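Is it worth paying to have old vinyl stool seats "restored," or should I just recover them?

Asked in Furniture & Upholstery
Last updated in January
Reading time: 5 min
1,446 views

We bought a house in Ilbridge that came with a breakfast bar and a set of red vinyl stools. Metal legs, padded seats, a thin trim around the edge. I'm told they're old. The vinyl is still shiny but it has gone ripply on top, and on a couple of them the padding has a dip where people have been sitting for however many years.

I called a place called Skiselness Restoration and they want $28 per seat for what they call a "rehydration treatment." They say vinyl dries out, that it's thirsty, and that their conditioner puts the oils back so the wrinkles relax by themselves. The guy on the phone was very sure of himself. He also told me I'd be crazy to recover them because the original covers are where the value is.

I have doubts. Vinyl is plastic. How is plastic thirsty? But my brother-in-law says car people do this all the time, and the reviews on their site are all five stars (all of them, every last one, which doesn't help).

So does the treatment do anything? And if it doesn't, can a person with no upholstery experience put new covers on without making it look like a kid did it?

6 comments

Best answer — 28 votes

Your doubts are healthy. I did upholstery for a living for a good while, mostly restaurant booths and bar seating, and I've been sold every bottle there is.

There's a small piece of truth inside the pitch. Soft vinyl has plasticizers mixed in when it's made, and those slowly work their way out. That's why old seats get stiff and finally split. What I've never seen is a wipe-on product that puts them back in any amount that matters. A conditioner will make the surface slick and shiny for a couple of weeks. Some will leave it sticky, and then it grabs dust and you're cleaning it more than you were before.

Ripples are usually a separate problem anyway. The cover is stretched over foam and stapled underneath. When the foam breaks down it gets smaller, the cover stays the same size, and now there's extra material with nowhere to go.
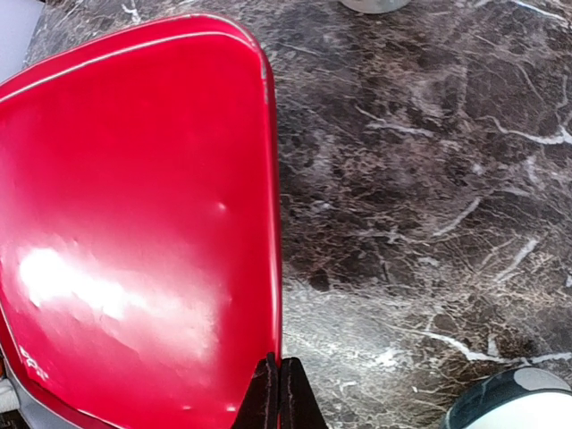
Before you spend anything, turn one stool over and look at the bottom. If the seat is a round or square of wood with staples around it, you can do this yourself. Four screws usually hold it to the base. Take them out, pull the staples with a flat screwdriver and pliers, and see what kind of shape the foam is in. Press your thumb into it. If it crumbles or stays down, that's your answer.

New foam, 2 inches thick, medium to firm. Don't let the store talk you into the expensive soft stuff, you'll be sitting on the board by summer. Cut it to the wood and glue it down lightly. If the old vinyl still bends without cracking, you can often put the same cover back on over new foam and pull it tighter. Warm it with a hair dryer first, on low, and keep it moving. Staple one side in the middle, then the opposite side, then the other two, and work out toward the corners. People who start at one corner and go around always end up with a twist.

The trim is the part I'd be careful about. If it's a separate strip pushed into a groove, it comes off and goes back on. If it's sewn in as piping, leave it alone and treat the cover as one piece. Take a picture of the underside before you touch anything.

As for "the value is in the covers," ask him what value. Unless there's a maker's label under there and somebody has shown you a sale price for the same stool, I'd treat that as talk.

Answer 2 — 9 votes

I'm going to disagree a little. Not about the conditioner, that's snake oil, but about doing it yourself being easy. I've recovered kitchen chairs and they came out fine because they were flat squares. Rounded seats are a different animal. You get little pleats all the way around the edge and each one shows, and shiny vinyl shows everything twice. My first one went in the trash. The second was okay if you stood across the room.

Practice on the ugliest seat. Buy more vinyl than the calculator says. And get a decent staple gun, because the cheap hand squeeze kind won't drive through vinyl plus backing into hard plywood. I bought a Rankin secondhand and it did the job, though I wouldn't call it a pleasure to use.

Also look into just buying replacement seat tops. Diner supply places sell them ready made with the trim already on. You have to match the bolt holes, so measure center to center and don't trust the "universal fit" claim. I've never met a universal anything that fit.

Answer 3 — 1 vote

just use Fornitz spray, did my whole boat. looks brand new. they have over 4,000 reviews so it can't all be fake

Comments on Answer 3

It can, though. And "looks brand new" when? The day you sprayed it, or after a season of people sitting on it in wet shorts?

did it Monday

Follow-up from the asker

I flipped one over. Wood base, four screws, and the staples are rusty. The foam underneath was orange and came apart in my hand, so I guess no amount of drink was going to help it. Called Skiselness back and asked whether their treatment does anything for bad foam, and he said foam was "a separate service." He wouldn't give me a price for it over the phone.

I'm ordering foam for one stool and will try to reuse the cover. It's still pretty flexible. The trim seems to be sewn in, so I'm leaving that be.

3 shares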